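How Our Club Teaches a Robot Arm Inside a Computer

Hello! My name is Thandeka Matlala and I help in the robot club at Radport school. The children in our club are from nine to twelve years old. This page is for you if you want to know what we do there, or if you want to join and you are a little bit afraid that it is too difficult.

What is a robot arm?

Look at your own arm. It has a shoulder, an elbow and a wrist, and at the end there is a hand. A robot arm is built in a similar way. The places where it can bend are called joints. At the end it has a gripper, and most grippers have two fingers that open and close. In every joint there is a motor, and the computer tells each motor how far it must turn.

Why do we start in the computer?

Our club has one real arm, and we call it Bredar. Last year a child told Bredar to go down too fast and it hit the table. Nobody was hurt, but we waited until June for the new part! So now we first use a simulation. A simulation is a world that the computer makes, a bit like a computer game. If the arm hits the table in this world, you press the button "start again" and everything is good.

Our simulation has the name Prostard. Two older pupils made it as their project, and every group adds something of its own.

What is the task?

This term we work on the Pangilinan Cup. In the cup, two arms must work together. One arm picks up a small block and gives it to the other arm, and the second arm puts it on a shelf. One try may take 87 seconds, not more. It sounds easy, but think about how you give a cup of tea to your grandmother. You do not let go before she holds it. The robot does not know this, and we have to write it in the program.

In the first week our groups made 190 tries all together. Only 5 of them were good. Please do not be sad when this happens to you. After each try we write in the notebook what went wrong, and then we change only one number in the program. If you change many numbers at the same time, you will not know which one has helped.

How does the computer make light?

A world in the computer has no sun and no lamp until somebody puts one in. We must tell the program where the light is and how strong it is. Then the computer follows the lines of light and looks at what stands in their way. Where the light is stopped, it paints the floor darker, and so we get a shadow. You can learn a lot from it. On our white work surface the big gray shape is the shadow of an arm, with blocks like steps, and its gripper points to the right. At the bottom there is a second one, straight like a post, with a thin bright line across its head where the light comes through. The wooden board at the top makes a wide gray band too. Try to find all three, and then take a flashlight at home and make a gripper shadow on the wall with your thumb and one finger.

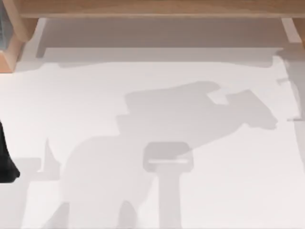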